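Maussensitivität in Taktik-Shootern richtig einstellen

Ich habe jahrelang mit viel zu hoher Empfindlichkeit gespielt und mich gewundert, warum ich in Traren jedes zweite Duell verliere. Irgendwann hat mir Cameron Henare aus unserem Squad beim Zielen zugeschaut und nur gelacht. Danach habe ich alles neu eingestellt, und so bin ich vorgegangen.

Zuerst schaltet ihr in Windows die Mausbeschleunigung aus (heißt dort "Zeigerbeschleunigung verbessern", Haken raus!). Dann stellt ihr die Maus auf 800 DPI und lasst sie da. Meine stand vorher auf 3.000, da hat der Zeiger schon gezuckt, wenn ich geniest habe.

Jetzt ab auf den Schießstand. Stellt euch vor eine Wand, sucht euch einen festen Punkt und zieht die Maus einmal von links nach rechts über das ganze Mauspad. Ihr solltet dabei eine volle Drehung schaffen und wieder beim Punkt landen. Dreht ihr euch weiter, Regler runter, kommt ihr nicht ganz rum, Regler rauf. Bei mir ist es am Ende die 13 geworden.

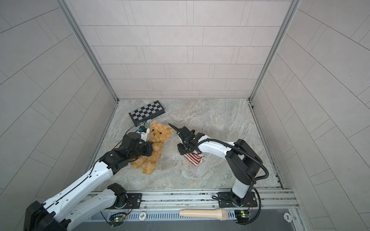

Danach kommt die Zielfernrohr-Empfindlichkeit dran, die steht im Menü eine Seite weiter hinten, unter "Erweitert". Fangt mit demselben Wert an und geht erst runter, wenn ihr beim Nachziehen ständig übers Ziel hinausschießt. Immer nur in Zweierschritten, sonst merkt ihr den Unterschied nicht richtig.

Und dann bitte acht Runden lang nichts mehr anfassen! Die ersten zwei fühlen sich furchtbar an, das war bei mir auch so. Wer mag, schreibt mir seinen Wert in die Kommentare.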